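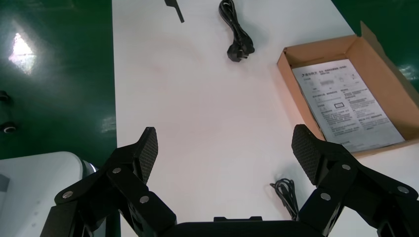

3 min read · 11 posts

1/ We've had an arm on the returns bench at Flustera since the start of the year. A few people on here asked what it's like to work next to, so this is a thread from someone who does.

2/ Returns means small electricals that come back in their boxes. You open the box, take out the leads, check them against the list, check the leaflet is in there, and pack it again or send it to spares. A lot of our leaflets are in Chinese, so you learn to match them by the drawings.

3/ There are 14 of us across two shifts. Before the arm, a good day for one bench was 157 boxes. Leads were the slow part. A power cord is easy enough. Thin cable that has knotted itself up in transit can take longer than the rest of the box put together.

4/ The arm is from Zirix and the software that gives it jobs is called Helmy. Everyone calls the whole lot Helmy now, including the managers. Its job is picking up leads and moving them. Ours is the box, the leaflet, the checking and anything it leaves behind.

5/ Cable is hard for it. A box stays the same shape when you get hold of it and a loop of cable doesn't. It has two fingers with grippy pads, and what you want is the whole coil coming up together with nothing trailing.

6/ We've changed how we lay things out because of that. Leads go on the white table with a gap round them, coil closed if you can manage it, box off to the right with the flap up. Small change, but you do it all shift and your shoulders notice. I asked for the table to be raised and it was, by a few centimetres.

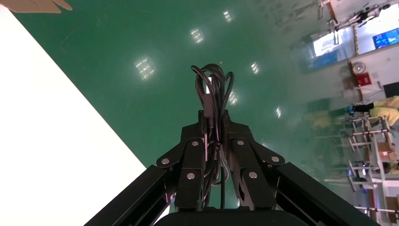 7/ What has got better: wrists. Two people on my shift used to wear supports for the untangling and one has stopped. Fewer late finishes too. The bench went through 3,655 boxes in March and we stayed on for overtime twice.

8/ What has got worse: talking. You used to work across from somebody. Now one of you is on the bench and the other is on the screen clearing the jobs Helmy has flagged. Some 466 flags last month, and each one wants a person to look at it and press something.

9/ Pay is the part still open. Clearing flags counts as the same grade as packing, although there's a day's training for it and you get the blame if a wrong lead goes out. We raised it on 3rd April and were told it would be looked at with the next review.

10/ Jobs: no one has been let go from returns. Two people who left haven't been replaced – make of that what you like. The Grustness site gets an arm next and they have more agency staff than we do, so I'd watch what happens there.

11/ If you're getting one at your place, ask early about table height, who clears the flags and what grade that is. Get the answers in writing. I'll post again after the review.

Recent from this account
– Shift swaps and the new rota app
– Which gloves last on cardboard
– Grustness: what we've been told so far
– Leaflets, languages and how we match them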